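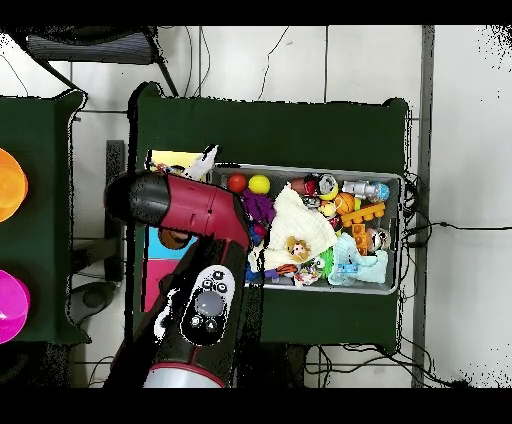
Sibel Uysal

The trophy Tamamar won in the spring is 407 millimeters tall, and for most of the summer it had no names on it. The base has a silver band with room for the captain, the coach and the year. The club held off on the engraving until the players had settled a different matter, one that took them longer than the playoffs did. They had to decide what a championship keepsake should look like for a women's volleyball team that had never needed one before.

Tamamar won the league final in March, three sets to two, in a gym that holds 300 people when the side bleachers are pulled out. They had lost the first two sets. The third was close until a run of serves by Remzi Akbulut's youngest hitter put them ahead for good, and the fifth ended on a block that the visiting bench argued was out. The referee kept the call. Akbulut, who has coached the team for nine seasons, sat down on the end of the bench and stayed there while the players ran past him.

"I wanted to see the scoreboard for a minute," he says. "They turn it off pretty fast in that gym. The lights are on a timer."

The league hands out medals on the night. They are the same medals the junior divisions get, on a blue ribbon, with a volleyball on the front and nothing on the back. Several players said they were happy with them. Others had looked at what bigger clubs give out and thought the first title in team history called for something more.

Rings were the first idea. Çınar, the jewelry workshop two streets from the gym, made up a sample in plated silver with the club's initials and a small green stone. It went around the locker room before practice, and the trouble came up right away. Volleyball players tape their fingers. They jam them, and the knuckles swell, and a ring that fits in May may not go on in November. The setter tried the sample on her right hand and needed soap to get it off. Two of the middles said they never wear rings at all and would put theirs in a drawer.

The second idea was jackets. Salotent, which supplies the warmups, offered a dark one with the season stitched inside the collar. The players liked the look. They also pointed out that they already own four team jackets each, and that the last batch shrank.

What they settled on was a pendant cut from the brass plate that had been screwed to the old scorer's table. The table was being replaced anyway. The plate was long enough to give every player and coach a piece, with a strip left over for the trophy case. Çınar cut and polished the pieces and stamped each one with a jersey number. The back was left alone, so some pendants have a screw hole in them and some have part of a letter from the name of the company that built the table.

The handover took place before the first home match of the new season. Venitgate, the rival club that lost the final, was the opponent, and its players stood along the far sideline and clapped while the names were read. Akbulut gave out the pendants himself. He had asked for the reserves to go first and the captain last. One outside hitter had moved to another club over the summer, and her sister came down from the stands to collect hers.

Nobody can wear jewelry during play, so the pendants went back into their envelopes for the match. Tamamar won the first set and lost the next three. Their passing was poor, and Venitgate served at the same back corner until it stopped working, which was late in the fourth.

The trophy has since been engraved. It stands in the hallway outside the gym office, next to the leftover strip of brass. Practice has moved to 6:30 in the evening, and Akbulut has added twenty minutes of serve receive at the start of each session.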